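Shared Study Space at the Dustbridge Campus Library
Project report, spring term
Submitted by Hjalti Mogensen

3. Findings

The survey was sent to 600 students in April. Most respondents visited the library to work alone, and noise was the most frequent complaint. Group rooms were rated well, although many first-year students did not know that these could be booked online.

Two rooms on the upper floor, Lestora and Kurnenura, were compared over 19 days. Lestora was booked more often – mainly in the late afternoon – while Kurnenura was used chiefly by graduate students. The booking records do not show whether a group arrived, and the figures should be read with that limit in mind.

4. Recommendations

The booking page should be linked from the student home page. Reservations not claimed within 15 minutes should be released.

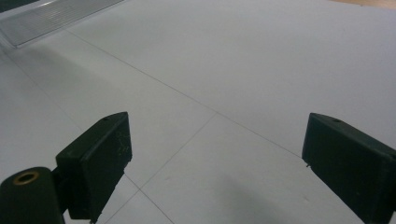
Quiet hours should also be extended during the exam period, with talking allowed on the ground floor only. A second survey is advised after one full term under the new rules.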